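3.2 Setting and materials

The study site is a shared laundry room on the ground floor of a rental block run by Galley, a mid-sized operator of furnished flats. Laundry is self-serve. Residents book by phone or just walk in, and in practice most walk in. Site chosen for three reasons: machines are numbered, the operator keeps cycle records, and we were allowed to put up our own bins for lint and left-behind items. Two other sites were considered and dropped at the pilot stage (no cycle records at one, renovations at the other).

Cycle records cover 2,727 completed dryer and washer cycles. Cancelled cycles were removed first, as were any cycles under 10 minutes, which we took to be residents topping up heat on a load they thought was finished. This last choice is debatable. Short top-ups are arguably the most interesting behaviour in the whole data set and a seperate treatment is planned, see Section 6.

3.3 What counts as a load

Earlier work on shared laundries tends to treat the load as a weight. Useful for energy, less useful for what people do. A person standing at a dryer does not think in kilograms. They think in "the whites", "the towels", "the stuff I need tonight". We therefore defined a load as whatever went into one drum in one go, and coded it by what it was mostly made up of: bedding, towels and cloths, everyday clothing, work clothing, mixed. Coding was done from observation sheets filled in at the folding counter, with resident consent, and never by going through anyone's basket.

Mixed loads were by far the hardest. A fitted sheet swallows socks, pillowcases swallow anything. Where a large item had balled up with small ones inside it we coded the large item and made a note. Towels and cloths were the easiest, and also the category residents were happiest to talk about.

3.4 The unloading sequence

Unloading was broken into four steps: open, reach, draw out, clear. "Clear" means the check at the end, hand round the drum or a quick look in, to see that nothing has stayed behind. It is the step people skip. Of the unloadings we observed directly, 71 ended with at least one item still in the drum after the resident had closed the door or turned away. Mostly small and pale: face cloths, single socks, a handkerchief or two. We put two labelled bins by the door for these (Fleline mesh, medium) and emptied them every evening at closing.

Two habits of drawing out came up again and again. In the first, the armful, the resident puts both hands in and brings out as much as will come, and whatever is loosely held tends to drop back or fall on the floor. In the second, the pull, one corner or edge is taken and the piece is drawn out by itself. Slower, but fewer items left behind, and less on the floor. Residents who pull also sort as they go, which the armful people do later at the counter or at home. We make no claim that one is better overall; someone with a toddler on one hip will do the armful and be right to.

Fabric matters here too. Lahlou cotton towelling, supplied by the operator with the furnished flats, clings to itself and comes out as a lump. Heltatex, the smoother blend used for the operator's sheets, slides and will often follow the first corner out in one go.

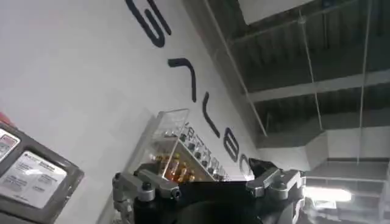
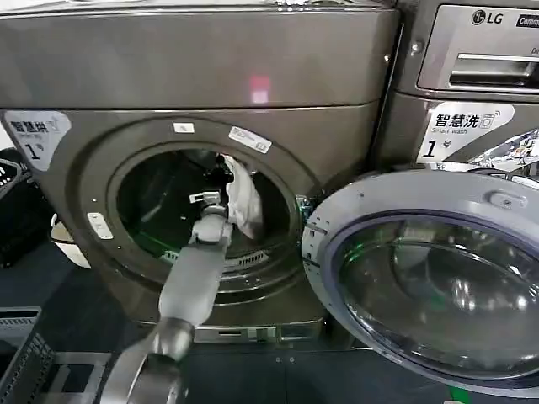
Figure 2. Two views from the study site.

Position of the machines relative to each other turned out to affect the sequence more then we had expected. Residents who used a washer and dryer standing side by side carried wet laundry across by hand, no basket, and then did the same in reverse out of habit, looking for somewhere to put dry things and using the machine top. Dryer 1 and washer 1 are arranged like this (Figure 2, second view), and the white cloth at the dryer opening, held at the top and hanging down one side of it, shows the position in which we coded a piece as being drawn out singly. Both machines carry their number on a white sticker on the front, which made matching the observation sheets to the cycle records simple. Less simple was the finish of the casing. Dark machines show lint, and several residents wiped the top with a sleeve before setting anything on it, a step not in our sheet to begin with and added in March after the first round. Sheets from before that have the wiping recorded only where the observer happened to write it in the margin, so wiping is left out of the counts in Section 4 and treated there as a remark only.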